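The Drying-Up

Zdislava Brabec had been told, when she took the post at Edstead, that the work would be mostly waiting, and she had laughed politely, as one does with a new employer, and then found over the winter that it was perfectly true. She waited for the arm to warm up, she waited for the program to load, and she waited for old Hájek to come down the corridor with two mugs of tea and ask her what the number was this morning.

The number was the thing, you see. They were trying to find out whether Ikatus (the name had been picked before her time, and she had given up asking what it meant) could learn to handle crockery better from being shown its mistakes than from being shown how to do it properly. Everybody else in the field, or everybody Hájek had ever shared a train carriage with, fed their machines nothing but good examples. Zdislava's notion, which had come to her while watching her nephew learn to butter toast, was that you ought to keep the fumbles as well, and mark each one at the very moment it began to go wrong.

It was a lovely notion and a dreadful amount of labour. She had 890 attempts to go through, every one of them seen from the little camera at the wrist, and she had to sit with her finger on a key and press it at the instant when a person, if a person had been doing the job, would have said "oh dear".

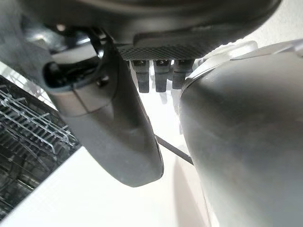
Attempt 337 was the one she kept going back to, long after she had marked it and ought to have moved on. She had it up on the screen again on Friday evening, with her coat already buttoned and one glove on, when Hájek put his head round the door to say goodnight. He looked at the two great grey fingers, one dark and one pale, leaning towards each other over all that brightness with nothing between them but a thin black cable, and at the white wire rack waiting down in the corner, and he said it put him in mind of his aunt about to pick up a sugar lump.

"Where did you mark it?" he asked, coming in properly and sitting down, so that she knew she had missed her bus.

"I haven't been able to make up my mind," said Zdislava. "I marked it at the end, where the saucer slips. Then I thought, no, it's lost long before that, and I went back, and I went back again. It's nearly as far as this now, and this is before it has hold of anything at all."

Hájek took his spectacles off and rubbed the bridge of his nose, as he did whenever he was about to be either very helpful or no use whatever. "And what does Tromitz think?"

Tromitz was the part of the program that made its own guess, and she had been rather avoiding it. She pulled off her glove, typed the line and turned the screen a little so that he could see. It had put its mark ten frames earlier than hers.

Neither of them spoke for a bit. The heating pipes knocked, and somebody went by outside wheeling a bicycle.

"It might be wrong," said Zdislava.

"Oh, it might well be," said Hájek comfortably. "How many of the others has it marked sooner than you did?"

She hadn't looked. She had been so taken up with the one that it hadn't crossed her mind to ask about the rest, and now she undid the top button of her coat, and then the next, and drew her chair in while he went off down the corridor to put the kettle on again.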